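Running the tuckshop on the Jimolgate line

Mudassar Yousafzai has run the kiosk at Jimolgate station for nine years. He opens at 5.15 am on weekdays, ahead of the first train to the city, and shuts when the afternoon school crowd has gone. Before that he drove a delivery van for a bakery in Borero, and before that he worked on the railway itself, in the ticket office that is now his storeroom.

We spoke on the bench outside, between the 9.40 and the 10.10.

"The rent was the first thing I asked about," he said. "It was low and the previous bloke wanted out. He'd stopped doing hot food, he'd stopped doing the papers. It was chips and soft drink and that was it."

Yousafzai put the coffee machine in during his first winter. It was second-hand and broke down twice before June. He now has a newer one, bought on a payment plan he finished last year. Coffee brings in more than everything else put together, and most of it is sold before eight o'clock.

"You get to know the order by the coat," he said. "I might not know the name. There's a lady in a green raincoat who has a flat white with one. If she's wearing something else I have to look twice."

The line was closed for track work for most of last autumn, and replacement buses left from the other side of the car park. He said his takings fell on the first morning and stayed down. He applied to the council for a permit to trade from a trolley beside the bus stop and was sent a form for market stalls.

"I filled it in anyway. It asked how many metres of frontage I wanted. I put one."

The permit came through with five weeks of the closure left. He wheeled the trolley across each morning with two urns of coffee and whatever he could keep cold in an esky. His brother-in-law, Tarek Ouali, minded the kiosk. Ouali still does two mornings a week and has taken over the ordering, a job Yousafzai says he never liked.

"Tarek writes everything down. I used to ring the supplier and say same as last week, then find out last week had a public holiday in it."

What sells

The menu is short. There are muffins, banana bread, fruit, egg-and-bacon rolls until ten, and sandwiches after that. Ouali makes the sandwiches in the kiosk between trains. He tried a longer list, with wraps and a pasta salad, and dropped it after a month.

"People have got four minutes," Ouali said. "They don't want to read. They want to see it, pick it up and go."

He cuts on the diagonal and wraps each piece separately, so someone who wants a small lunch can buy just the one. The price went up by 70 cents this year. Bread was part of that and power was the rest. Yousafzai put a note on the counter a fortnight beforehand and says he had two complaints, both from people who kept coming.

He does not discount at the end of the day. Anything left goes to the staff on the late shift or home with him.

"My kids are sick of egg," he said.

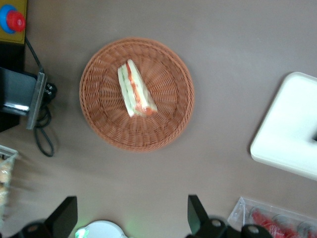 The next lease

The current lease ends next year. The new draft has a clause about opening hours that would require him to trade on Saturdays, when few trains stop at Jimolgate and the school is shut. He has asked for it to be taken out. He has also asked for a tap outside, and for someone to look at the gutter above the serving window.

He would like to sign for another five years. Ouali is less sure, and has been looking at a shopfront near the hospital in Borero with room for tables.

"He wants chairs," Yousafzai said. "Chairs means people sitting down, and then you've got to wipe things."

Ouali said they had not talked about it properly yet.

The 10.10 was running late. Yousafzai went back in, put the lids out and started on a long black for a man who had not yet reached the window.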